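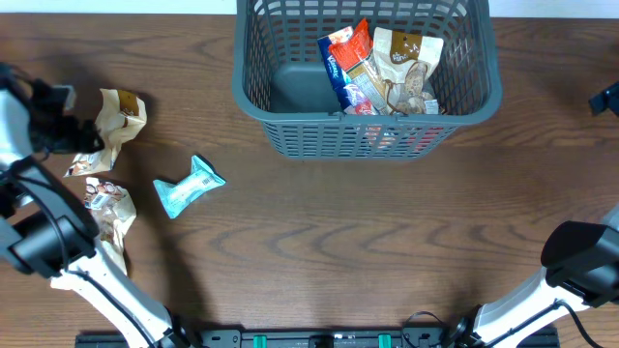

Prosside College Robotics Course Forum
Section: Two-Arm Manipulation Project
Thread: Snack packing task, scoring rules and basket position

Posted by ebenavides_instructor
Apr 25, 2023

Students are asked to read this thread before booking bench time. The task for the final assessment is the transfer of packaged snacks from the tabletop into the gray basket, using the two arms on the shared rail. Each team will submit recorded demonstrations and one trained policy. The minimum is 185 accepted demonstrations per team. An attempt in which an item is dropped off the table does not count as accepted.

The basket will remain at the far side of the table, opposite the rail. Teams may choose the starting layout of the items, provided that the layout is entered in the log sheet before recording begins.

Questions on scoring should be posted below and not sent by email.

Emmett Benavides
Course Instructor

Posted by tijani_team_lead

Team Tijani requests clarification on the use of both arms. Our present method assigns the left arm to all items on the left side of the table, with the right arm held still. The draft rules state that "both arms shall take part." Does an arm that holds its position take part?

Posted by ebenavides_instructor

It does not. Each arm must place at least one item in the course of an assessed run. The arms are not required to move at the same time.

Posted by drilen_controls

Team Drilen respectfully disagrees with this rule. When every item begins on one side, a required placement by the far arm adds a long reach across the table and increases the risk of contact between the two grippers. We have recorded 333 attempts to date, and most of our rejected ones involve that reach. We ask that teams be permitted to use one arm when the layout favors it.

Posted by prerelthorpe_guest

I write on behalf of the visiting group from Prerelthorpe. We support the rule as written. The project is listed in the course guide as a two-arm project, and a team that trains only one arm has completed a different assignment. Drilen may select a layout with items on both sides, as the instructor has already stated.

Posted by drilen_controls

The layout may be selected for recording. For the assessed runs it is set by the instructor. Our objection concerns the second case.

Posted by ebenavides_instructor

Drilen's point is accepted in part. For assessed runs, I will place items on both sides of the center line. The requirement that each arm place at least one item stands.

Posted by tijani_team_lead

Thank you. We have a second question, on the subject of soft packages. The cream pouches fold when gripped near the middle. We have had better results by closing on the top edge, but the pouch then swings and may catch on the basket rim. Is a pouch that rests partly on the rim considered placed?

Posted by prosside_lab_assistant

Under last September's rules, an item resting on the rim was scored as half. I would recommend keeping that practice, as it was easy to apply.

Posted by drilen_controls

We would prefer that no half scores be given. Two judges may not agree on what "partly" means. An item should be inside the basket or receive nothing.

Posted by ebenavides_instructor

I agree with Drilen on this matter. No half scores will be given. An item is placed when it is released and lies entirely within the rim. Items may lie on top of one another in any position.
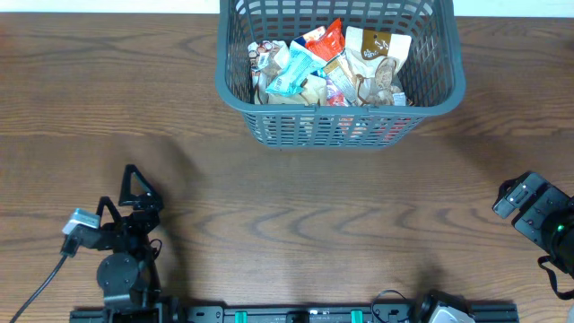
Revised rules for assessed runs

1. Each team receives 9 minutes of bench time per run, including reset.
2. Each arm must place at least one item.
3. Items will be set on both sides of the center line by the instructor.
4. An item counts when released and entirely within the rim. No half scores.
5. Contact between the grippers ends the run. Items placed before contact are counted.

Posted by tijani_team_lead

Received. Does reset in rule 1 include emptying the basket?

Posted by ebenavides_instructor

Yes. The basket is to be emptied by the team and returned to its position before the next team is called.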